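Week 8 notes: collecting demonstrations with hand-held grippers
Jacqueline Leclerc, with corrections from Bernadette Marchal

Rough notes, typed up after the lecture. The slides have the diagrams, these have the bits I said out loud. Bring them to the lab in Pamwood.

Where we left off

Last time: behaviour cloning, loss is the easy part. You have observations, you have actions, you fit one to the other. Everything that goes wrong afterward mostly goes wrong because of what was in the pile to begin with. So this week is the pile.

Three words to keep straight, people were mixing them up in the tutorial:
Episode. One go at the task, start to finish.
Session. A run of episodes in one place with one setup and one calibration.
Site. The place. A kitchen is a site. The same kitchen after someone moves the toaster is still the same site, sorry.

When I say "split the data" I mean split by site. Always. If episodes from one room land in both training and test, your score is telling you how well the model remembers the room. Several of you did this in assignment 2 and got lovely numbers.

Why hand-held

Teleoperation gives you clean joint data on the real arm, but you have to take the arm there. Slow, heavy, and you end up with one lab bench over and over. Hand-held gripper with a camera on it: go anywhere, faster, ordinary people pick it up in a few minutes. Price you pay is that you have to recover the motion afterward from video and the inertial sensor, and your own arm can do things the robot's can't.

That second point catches everyone. Your wrist is good. You will reach round the back of something at an angle the Perrin arm can't get to, and the episode will look perfect and be useless. Keep the elbow out, stay in front of the work, move like you are a bit tired.

Speed. Slower than feels natural, but don't stop dead in the middle. Pauses are poison for cloning: same picture, sometimes action is zero, sometimes it isn't, and the model learns to sit there. If you need to think, think before you press record.

What goes in an episode

Start with the gripper open and back from the task, hold for a breath, then go. Approach, close, lift, move, open, back away. The backing away counts. Leave it off and the policy has no idea what to do with itself once it has let go.

Keep the failures where you recovered. Missed the packet, went back, got it: keep, and tag it "recovery". Dropped it on the floor and gave up: also keep, tag "fail", it goes in a separate folder and we use it in week 10. Don't delete things on the spot. You are a poor judge of your own episodes while standing up.

Gripper width is an action too. Half the class forgets. Jaw opening is read off the finger positions in the camera image, so the fingers need to stay visible and the lens needs to be clean. Wipe it. Check the fingers are seated and the screws are snug, a wobbly finger shifts the width reading and you won't notice til you plot it.

Picking a task

Small, repeatable, with a clear end. "Tidy the room" is not a task. "Take one packet out of the box and set it down on the flat surface beside it" is a task. Write the sentence down before you start and read it to your partner. If they ask you a question about it, rewrite it.

Soft wrapped things are worth the trouble. Rigid blocks are easy to grasp and teach you very little about contact. A packet gives, slides, catches on its neighbour. Shiny wrap also messes with the tracking, see below.

Containers are worth it too, the walls limit how you come in. Straight down works, from the side doesn't, and the fingers hide the target just when you want to see it.

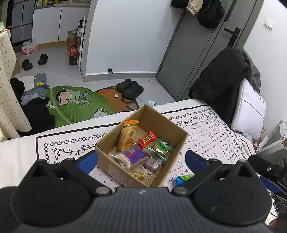 Fig. 8.1 Snack box on a bed, jaws open. Patterned sheet, mixed wrappers, plenty of room detail behind.

Notes to go with 8.1. Compare the shapes: the tall biscuit package standing at the back, the clear bags down low at the front. Same verb in the task sentence, quite different grasps. If you collect only the tall one you get a policy that likes tall ones. Shuffle the contents between episodes, and let things land how they land.

Background: leave it be. Clothes, shelf, rug, all fine. People want to clear everything away first and I would rather you didn't, a real room is what we came for. It also helps the motion tracking, which needs features to hang on to. A blank white wall is far worse than a messy one. Strong repeated patterns can go either way, run the tracker on your first episode before collecting the rest.

Bed as work surface: soft, so the box can tilt or sink if you lean on it. Don't lean on it.

Session procedure (the Tullora checklist, shortened)

1. Charge, wipe lens, clear the card.
2. Mapping pass. Slow walk round the work area, no grasping.
3. Jaw calibration. Full open, full closed, 3 times.
4. One test episode. Run tracker. Look at the trajectory, does it jump?
5. Collect. Change something between every episode: object spot, container angle, where you stand.
6. Fill in the sheet before you leave. Site, task sentence, who held the gripper, anything odd.

If the trajectory jumps at step 4, redo the mapping pass. Do not "fix it later".

How much

For the assignment, 112 episodes per pair, over at least 2 sites. I know. It goes faster than you think once you have a rhythm, and the Cuvholm set from last year was almost twice that. More sites beats more episodes at one site, up to a point, and we'll plot where that point is when everybody's data is in.

Swap who holds the gripper. One person's habits show up in the policy very plainly (Bernadette has a plot of this, ask her in the lab).

People and places

Get permission for any room you don't live in, on the form, before you record. Faces, screens, mail, anything with an address: move it or turn it over. Audio off. If somebody walks in mid-episode, stop and tag it "discard", we remove those ourselves.

For next time

Read the Tullora handout, section 3 only. Come with your task sentence written out and one test episode already run thru the tracker. Data due end of November, uploaded by 5 pm, sheets included. No sheet, no marks for that session.

Gripper sign-out is with Bernadette. Return them charged.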